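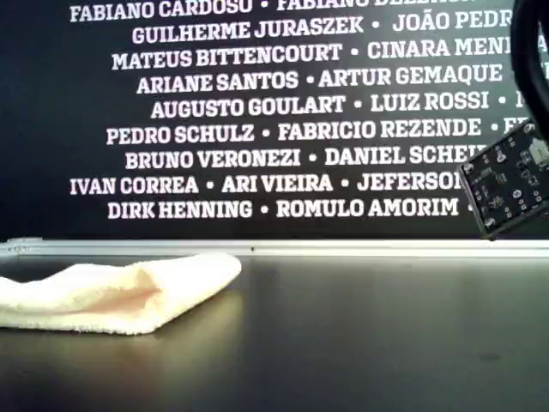

White names on black above the worktable, Drenard open day

I'd been meaning to get to one of these open days for ages, and in August I finally did! It took 40 minutes on the bus from Rallusar and the entry was 4 pounds, with a cup of tea thrown in (weak, but I had two).

The first thing I did in the textile room was stand and read the wall. Row after row of people's names in big white capitals, chunky old-fashioned lettering, with little round dots between them. I do love a wall of names. I always look for my own, which is daft, and no, I wasn't on it.
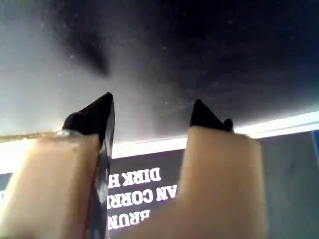
The whole room is very black and silver, quite smart, and it makes anything pale on the tables really stand out. I'd come straight from the Mishra stand next door, all bright tea towels and loud cushions, so it was a bit of a change of pace.

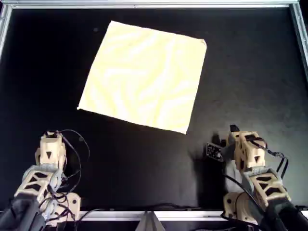 My favourite was the pale yellow cloth, a lovely buttery colour with soft wavy streaks through it, a bit like marble. I couldn't decide if they were dyed in or just the light on the ripples, and I stood there tilting my head like a pigeon. I'd have one in my kitchen tomorrow.
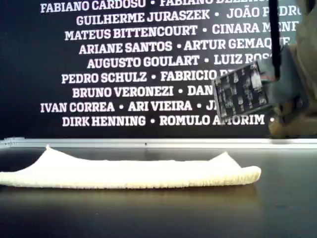

Afterwards I had a quick look round the Zusotora shop, where I spent 12 pounds on two flannels I didn't need. The last bus back goes at half past five, so don't hang about over your tea like I did. I had to run for it, flannels under my arm.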